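How to paint a long hallway without losing heart

If your hallway is anything like ours, it's the last place to get any attention, and I do understand why (all those doors!). Give yourself a whole weekend and plenty of tea, and it will go much better than you fear.

Start by washing the walls with warm water and a drop of washing-up liquid, paying attention to the bit at hand height where everybody leans to take their shoes off. Let them dry overnight. Fill any dents, sand them smooth, then run your tape along the skirting in short lengths, pressing it down firmly with an old bank card. 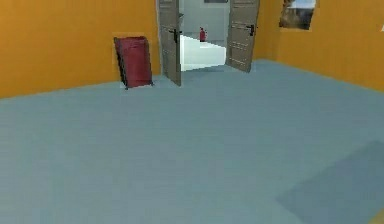

Cut in along the ceiling and corners first, with a decent brush, and roll while those edges are still wet. I work in strips as wide as my arm is comfortable with, from the far end back towards the kitchen. Our hall took almost 20 square metres' worth of paint per coat, so do measure before you go shopping!

Leave it four hours between coats, longer if it's damp out. Peel the tape off slowly while the second coat is still a little soft, and keep a jam jar of leftover paint for the scuffs.

Kinga Illés, 5 May 2015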